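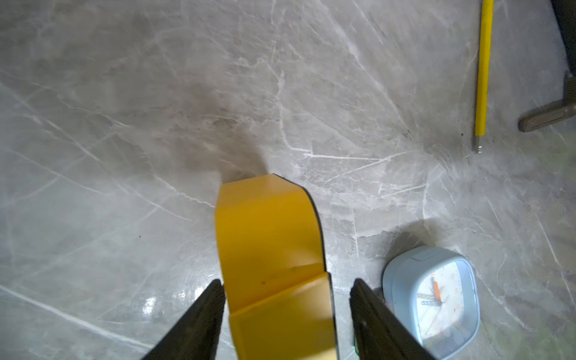
The first 857 of the day leaves Plavthorpe at ten past five in the morning. Zawadi Odera has been driving it for 11 years, with a short break in the middle when she worked in the depot office and didn't like it.

I met her on a Friday after her shift had finished, which meant a late lunch for me and the end of the day for her. She ordered soup and a pot of tea and said she would be in bed by eight.

"People feel sorry for me when I tell them the hours," she says. "I don't mind them. My mum worked nights at the laundry and she was always up when we were up. I grew up thinking that was normal."

She gets up at twenty past three. The depot is a fifteen-minute drive from her flat and she likes to be there well before she has to sign on. There are checks to do on the bus before it goes out: lights, tyres, doors, ramp, mirrors, the bell. She walks down the inside and looks under the seats. Then she sets the blind and waits for the heater to make some difference.

"In January it makes no difference at all until Clulteo," she says. "The regulars know. They keep their hats on."

The route runs from Plavthorpe bus station out past the hospital, through Clulteo and along the valley road to Grovemton. End to end it takes an hour and five minutes, or fifty minutes on that first run when the roads are clear. Most of the people on it are going to work. There are cleaners and porters who get off at the hospital, then a gap, then the people for the food warehouse at the Grovemton end. A few are on their way home from nights and sleep against the window.

She knows most of them by sight and some by name. One woman has caught the same bus for as long as Odera has driven it, and they have never had a conversation longer than a few words.

"She says morning, I say morning. When I came back after the office job she said, 'You're back, then.' That was it. I was really pleased."

Two years ago the first bus nearly went. The operator, Rugemalira, was looking at the whole timetable and proposed starting the service at twenty to seven instead. The drivers were told at a meeting in the canteen. Odera remembers that there were biscuits, and that she didn't think it was a good sign.

The passengers found out from a notice at the stops. Valentina Aravena, a ward cleaner at the hospital, saw it on her way home and took a picture of it to show her supervisor. Her shift starts at six. She doesn't drive, and a taxi from Clulteo would have cost her more than the first hour and a half of her pay.

"I read it three times," Aravena says. "I thought I must have the wrong stop."

She started a petition that weekend. It was on paper to begin with, a pad of lined A4 that she kept in a plastic wallet and passed round the bus. Her niece put it online later. By the time it was handed in it had 2274 names on it, a good many of them from people who had never caught the bus but had been looked after in the hospital or had somebody working there.

Odera couldn't sign it herself, or felt she couldn't. "I asked the union rep and he said it was up to me. I decided not to. But I didn't stop anybody passing it round, did I? I just drove the bus."

What the timetable people had been looking at, she says, was ticket sales. A lot of her passengers use monthly passes, and the old machine didn't always record them. On a cold morning, with a queue outside, drivers would look at the pass and wave people on. So the figures showed a bus with very few people on it. For two weeks that autumn an inspector rode with her and did a proper count. She says he looked ill for the first few days and then got used to it.

"He started bringing a flask," she says. "He was all right. He'd never been out on the first bus before, and he'd worked there longer than me."

The ten past five stayed. The last bus at night was cut instead, which she is still annoyed about. It used to leave Grovemton at twenty to midnight and now it's five to eleven, and the late shift at the warehouse have to share cars. She thinks people assumed the whole thing had been won and stopped paying attention.

Aravena agrees with that. She went to the follow-up meeting and there were fewer than a dozen people in a hall set out for 100. "I'm not blaming them," she says. "Everyone's tired. If you're on the late shift, when are you supposed to go to a meeting at half past six?"

I asked Odera how she manages the sleep. She says she is strict about it in the week and hopeless at weekends. She has thick curtains and her phone stays in the kitchen. She doesn't nap in the afternoon any more. She used to, and would wake up at six in the evening not knowing what day it was.

"The hard bit is other people," she says. "Birthdays, weddings, anything that starts at seven. My sister has given up on me for dinners. We do breakfast on Sundays, which for me is lunch."

She has overslept twice in 11 years. The first time a colleague covered. The second time there was nobody to cover and the bus went out twenty-five minutes late. She drove it knowing that everyone on board would be late for work because of her. Several of them told her not to worry about it. One man didn't speak to her for a month, and she thinks that was fair enough.

There are things she likes about the job that she would miss on days. The valley road is empty apart from foxes and the milk tanker. In June it's light before she reaches Clulteo. There's a stretch by the reservoir where the mist sits across the road and she has to slow right down, and the passengers who are awake all look up from their phones.

She doesn't like the new seats, which are harder than the old ones, or the recorded voice that reads out the stops. It gets the name of one of them wrong. She has reported it – twice on the form and once in person – and it still says it.

Rugemalira is short of drivers for the early turns, and new starters tend to ask for something later as soon as they can. Odera helps train some of them. She takes them out on the 857 for a week and tells them to eat something before they leave the house, even if they don't feel like it.

"And learn where people get on," she says. "There's a man at the quarry turn who stands back from the road, behind the hedge, out of the wind. If you didn't know he was there you'd go straight past him."

She is 58 and could apply to move to school runs, which are shorter and pay a bit less. She has had the form at home since the spring. When I asked whether she was going to fill it in, she said she'd see how she felt after the winter, and then asked the waitress for some more hot water.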